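Does busy wallpaper around the workspace help when recording demos by teleop?
Lirus Robotics Help > Teaching by demonstration > Two-arm setups

Posted by gruldale_shed

I have a two-arm tabletop setup and I'm teaching it to stack red toy bricks. I drive both arms by remote control, record the run, and train on that. So far I have 80 recorded runs and the policy still misses the first brick more often than it gets it.

A guy in our local group swears the fix is to cover the walls in loud patterned paper and swap it every so often, so the robot "learns to ignore the background." I've read the same claim in a few places, always stated like a law of nature, never with numbers. My walls were plain gray until August and I don't recall it being any worse.

Is there anything to this, or am I decorating a box for no reason? Lighting is the same for every run, and I test in the same spot where I record.

3 replies

Silvan Bachmann

You said it yourself: you record and test in the same spot. Changing backgrounds is supposed to help when the robot later has to work somewhere that looks different. If the test walls match the training walls, I wouldn't expect new paper to rescue a bad grasp. People repeat this tip without saying what problem it solves.

My own bench has blue flowered paper on three walls and a marbled table top, and I still wouldn't credit the paper for anything until I'd tested it.

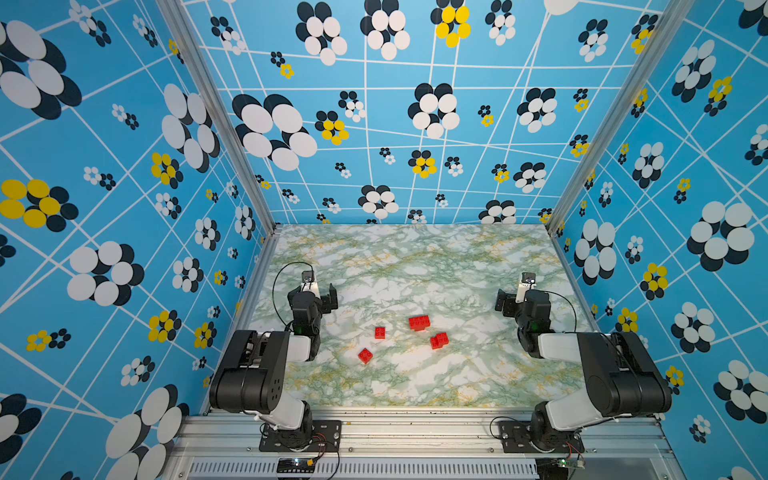 What I would check before buying paper

1. Brick positions. Look at the starting layouts in your 80 runs. If you put the bricks down by hand you probably have five or six favorite spots and don't know it. Move them on purpose, and turn them too.

2. Your own driving. Replay a few runs at half speed. If you hover, back off and come in again, the robot gets taught to hover. I threw out 23 of my early runs for this and the next policy was better, though I also changed the camera height that week, so take that for what it's worth.

3. Which arm goes first. If you sometimes start with the left and sometimes with the right on the same layout, the data disagrees with itself. Pick a rule and stick to it.

4. A real comparison. Same layouts, same number of tries, old policy against new. Ten tries each tells you very little. I do about 50 and even then I don't trust small gaps.

If you want to know about the wallpaper, record one batch with it and one without, train on each, and test both against a wall neither one has seen. Very few people bother – it's a dull couple of evenings.

trodham_pete

Wallpaper works. We went from bad to 89 percent after putting it up. Just do it, it's cheap.

Silvan Bachmann

89 percent of how many tries, and did you record more runs in between?

trodham_pete

Didn't write it down. More runs, yeah.

kgasser

Check your gripper delay too. Mine was closing late compared to my hand on the controller, so I had learned to squeeze early without noticing. Looked fine live. On playback the fingers were already closing while the arm was still coming down. No amount of data was going to sort that out.

gruldale_shed

Went through my layouts. Nearly all of them have the first brick in the same 4 places. Paper can wait. I'll redo the set with the bricks moved around and check the delay while I'm at it.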